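Workshop news: the hand grippers

The pair of hand-held grippers we started at Sidby in April is now at the stage where both can be picked up and used. Each has a grey body and two black fingers with a gridded inner face, worked by hand. The idea is to record how a person does a small job, then pass the recording to the arm that Tadeusz Bielecka is building at Predstead. 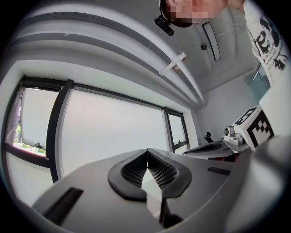 Most of the past month went on the fingers. The first set was too stiff and let go of anything round. Tadeusz recast them in a softer mix and thinned the walls, and the new ones hold an egg or a screwdriver handle without much effort. We have put them through 1000 open-and-close cycles on the bench and found one small split, near the root of a finger. It has been glued and is being watched.

The printed marker patterns give the software something to track. They need to be flat and stay put – the paper ones curled within a fortnight, so we went over to card. The tracking program is called Drola and the files are on the shared drive under Stępień, in the folder marked 3.
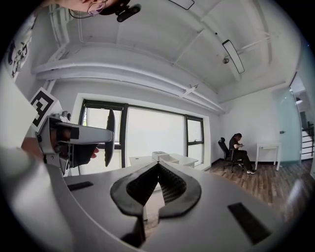
So far we have 2358 short recordings. The target before the arm is switched on is another 200, mostly of picking up and putting down small parts. Anyone who can spare an hour is welcome to do a few. Evenings from half past six are best. Please charge both units afterwards and write any faults in the book by the door.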